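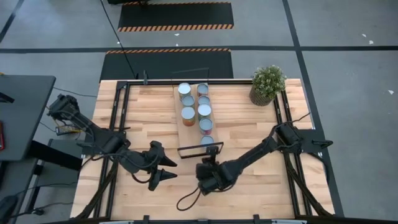 Cans on the cardboard tray, both grippers near the front of the table.

Recording the can task on the Urnier table

1. Put the cans on the tray, lids up. Leave a gap between the two columns wide enough for a fingertip.
2. Home both arms, then take hold of the leader handles. Start with the grippers open.
3. Press the pedal and wait for the tone. Anything you do before the tone is not saved.
4. Bring one gripper straight down over a can, close it slowly, and lift before you move sideways. Keep the other arm still.
5. Set the can down, open fully, back away, and press the pedal again.

Keep each episode under 70 seconds. If you drop a can, finish the motion and mark the episode as failed in Droltetti. Change the order of the cans every 6 episodes.

The Movordale set has 248 episodes so far. We stop at 700.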